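Cahier d'atelier – essai du kit Candent, deuxième partie
Octobre

Repris ce matin à 9 h, après deux séances perdues à mettre à jour le logiciel d'appairage. Je résume pour ceux qui reprendront le cahier en cours de route : Candent nous prête son kit de pinces à main en évaluation, une paire, avec la caméra montée sur chaque pince, la station de charge et une licence d'export. On doit rendre un avis avant la fin du prêt. En face il y a l'offre Baumgart, qui est un service complet (ils viennent, ils enregistrent, ils repartent, ils facturent), et la solution Staren, dont on n'a pour l'instant reçu que la plaquette. La plaquette est très belle.

Montage. Les mors se changent avec deux vis, la notice dit « sans outil ». J'ai utilisé un outil. Les patins noirs striés tiennent bien en place, rien à redire, et les coins orange translucides derrière ont l'air faits pour durer plus longtemps que le reste. J'ai resserré le bloc droit deux fois dans la matinée, il prend du jeu dès qu'on serre un peu fort. À surveiller, et à demander à Candent s'ils acceptent qu'on mette du frein-filet. Je connais déjà la réponse, mais il faut qu'elle soit écrite quelque part.

Calibration. 15 minutes pour la paire, une fois qu'on a compris que la mire doit rester à plat et que la table doit être débarrassée de tout objet brillant. La première tentative a échoué avec le message « Calibration presque réussie », que je recopie ici parce que j'y ai beaucoup réfléchi depuis. Presque réussie, dans le fichier de sortie, ça se traduit par une ligne vide.

Tâche du jour : meuble et livres. On garde le protocole Flullholm, celui qu'on a écrit pour la cuisine au printemps, en remplaçant les assiettes par des livres. Approcher la pile, prendre le livre du dessus, ouvrir la porte de l'autre main, poser, refermer. Bimanuel du début à la fin, donc exactement ce que le kit est censé savoir enregistrer. Le premier essai complet m'a pris un temps que je ne noterai pas. Au dixième on commence à ressembler à quelqu'un qui range des livres.

Remarques en vrac sur la prise :
Les livres à couverture souple passent bien si on les aborde par la tranche. Par le dessus, les patins glissent et on pousse toute la pile.
La poignée verticale du meuble est un bon choix. On peut la saisir à n'importe quelle hauteur et l'écart avec la porte laisse passer un doigt de pince.
Refermer la porte avec le dos de la pince fonctionne, mais le suivi décroche une fois sur deux si le marqueur se retrouve contre le panneau. Consigne : refermer avec les doigts, comme les gens bien élevés.

Le fond. Candent demande « un environnement visuellement riche ». On a donc le tissu noir, les grandes lettres découpées dessus et les autocollants sur la porte, guitare électrique comprise. Je m'étais moqué des autocollants, je retire, le suivi est nettement plus calme depuis qu'ils y sont. Le tissu seul, c'était un désastre : le logiciel se croyait dans un tunnel et la trajectoire partait au plafond.

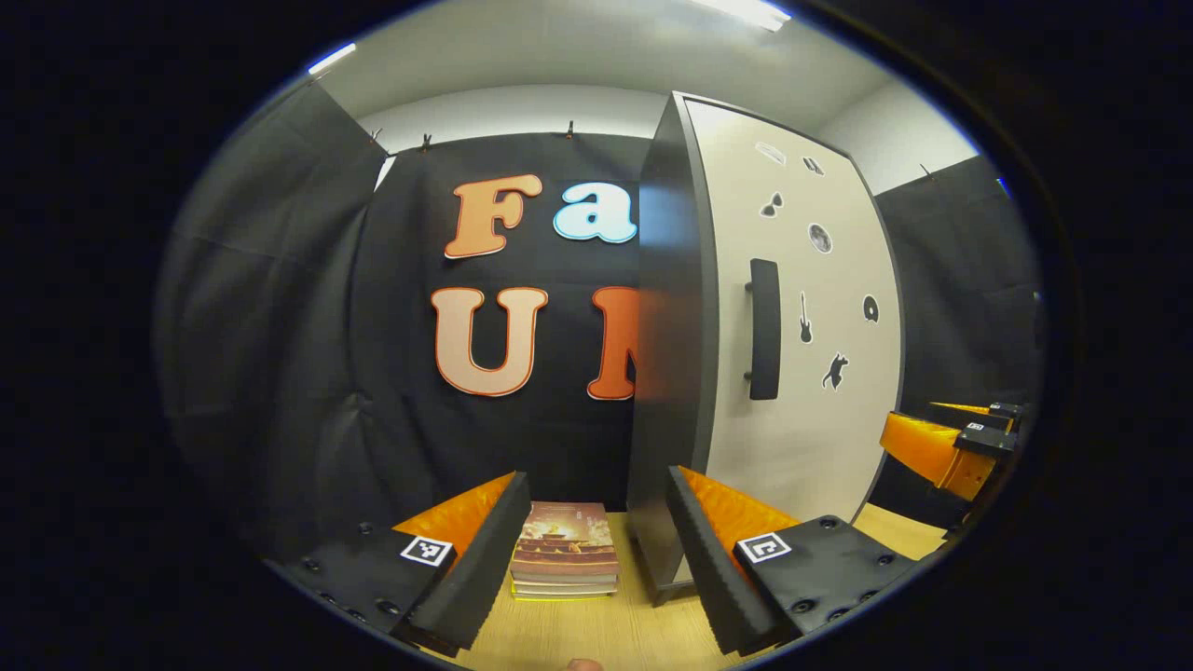
Le support Candent, interrogé sur ces pertes de suivi, répond que le noir uni est déconseillé page 4 de la notice, que la version suivante du logiciel le gérera mieux, et qu'en attendant il faudrait garder au moins un tiers du champ occupé par des choses à détails. Il ajoute que les épisodes déjà enregistrés peuvent être retraités chez eux, gratuitement pendant le prêt, au tarif catalogue ensuite.

Bon. J'ai relu la page 4 : elle traite de l'entretien des patins. La remarque sur le noir est page 14, dans un encadré gris clair sur gris moyen. Le retraitement, en revanche, je prends, et tout de suite, tant que le mot « gratuitement » est dans le message.

État du jeu après cette séance : 293 épisodes enregistrés depuis le début du prêt, dont 15 à jeter sans discussion (piles de livres renversées, batterie morte en plein geste, et une série où j'ai inversé la gauche et la droite dans la configuration). Ces derniers sont récupérables en théorie. La théorie demande d'éditer à la main un fichier de métadonnées, ce que je laisse à un collègue plus jeune.

Export. 378 Mo pour la séance de ce matin, compressé. C'est moins que ce que je craignais. L'export se lance depuis la station, affiche une barre de progression qui atteint 100 % puis reste là un bon moment, pour la contempler. Ne pas débrancher pendant ce temps. Je l'écris parce que je l'ai fait la semaine dernière.

Format de sortie : propre. Les deux flux vidéo sont synchronisés, l'ouverture de pince est dans une colonne séparée, et les noms de champs ont un sens. J'ai connu des produits trois fois plus chers où il fallait deviner. Un point pour Candent, sans ironie.

Batterie. Elle tient la matinée si on éteint entre les séries. Si on oublie, elle tient jusqu'au café. L'indicateur passe du vert à rien du tout, le constructeur ayant sans doute jugé que l'orange était déjà assez présent sur le produit.

Poids et fatigue. Après une heure, c'est le pouce qui se plaint, côté droit. La gâchette est un peu dure et revient un peu fort. J'ai essayé la bague d'adaptation livrée avec le kit, petite taille, elle enlève de la course et ne change rien à l'effort. Prévoir des séries courtes et tourner entre nous. Baumgart mettrait son propre opérateur, argument qui prend du poids à mesure que le pouce enfle.

Prix. Le devis Candent est à 2 178 euros pour la paire, licence d'un an comprise, hors patins de rechange. Baumgart facture à la journée, et leur devis comporte une ligne « mise en ambiance du site » que j'aimerais voir expliquée, car j'ai ici du tissu et des autocollants à leur céder. Staren n'a pas de prix, Staren a un formulaire de contact.

Avis provisoire, à discuter : plutôt favorable à l'achat, avec réserves sur le jeu du bloc droit et sur la notice. Le kit fait ce qu'il annonce dès lors qu'on lui donne quelque chose à regarder. Pour des tâches sur table avec un meuble et quelques objets, je n'ai pas vu mieux à ce prix. Pour des gestes plus amples, aucune idée, on n'a pas la place d'essayer.

À faire avant le retour du prêt :
– envoyer les épisodes au retraitement (cette semaine)
– poser la question du frein-filet par écrit
– refaire une série sans les lettres au fond, avec les autocollants seuls, pour savoir qui travaille vraiment
– essayer un livre relié, plus lourd, et voir si les patins suivent
– relancer Staren
– retrouver la deuxième clé Torx, vue pour la dernière fois à côté de la station

16 h 40. Bloc droit resserré une troisième fois. La clé Torx était dans ma poche.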